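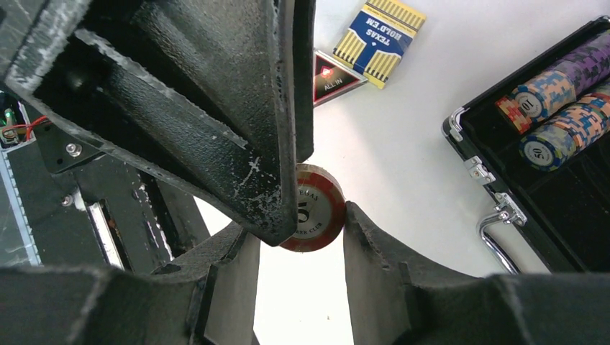
The second half of our March visit to the Clustcombe lab covered grasp correction from wrist views. Shireen Sibiya's method trains a policy on demonstrations, then adds a small second network that predicts fingertip offset from the close-up view alone. Poker chips are a hard target for it: with the 5 chip standing on edge between the fingers, the gripper itself covers part of the face, and the offset has to be read from the rim and whatever printing is left.

The training set is 529 demonstrations. Correction runs every 13 control steps. Wian Masilela reported 900 evaluation trials, with the largest gain on thin objects. Transfer to a second gripper has not been tested. We asked for the failure breakdown by object and are waiting for it.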